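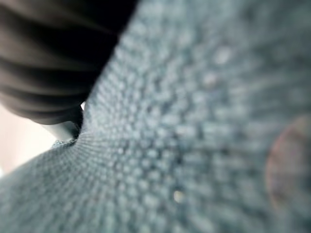
About Plirach

Plirach is a small research company in Combridge. We work on one problem: getting a robot to pick up and handle cloth by its edge.

Cloth is awkward for machines. It changes shape as soon as it is touched, and a camera fixed above a table loses sight of the part that matters once the fingers close over it. For that reason we put a small camera at the wrist and train from what it sees. At that distance a towel or a blanket is mostly texture. The rows in the weave bend and draw together where the fabric is pinched, and our method reads that bending to estimate how much cloth is held and which way the edge runs.

We call the method Flina. It was started by Meinrad Kofler, who had spent several years on grasping rigid parts and wanted something harder. Selma Berisha joined him to build the training side, and the two of them still run the company.

How we work

A person guides the arm through each task by hand while the wrist camera records. We don't mark up the pictures afterwards. Flina learns from the recordings and from the finger positions logged with them. A new fabric usually needs 100 guided grasps before we test on it.

In our last full test we used 14 fabrics, 5 of which the system had never been trained on. It did well on knits and anything with a raised weave. Smooth, plain cotton gave it much more trouble, as there is little texture to follow, and thin linings were worse still. We published those results along with the good ones – other groups have found the failures more useful.

Current work

Since January we have been working with Barros, a laundry firm, on edge finding in mixed piles. The first step is a single item on a flat surface, then two overlapping. Full piles are some way off.

There are 5 of us at present. We take one student placement at a time and are glad to hear from people who work with textiles as well as from engineers.

14 shares
5 comments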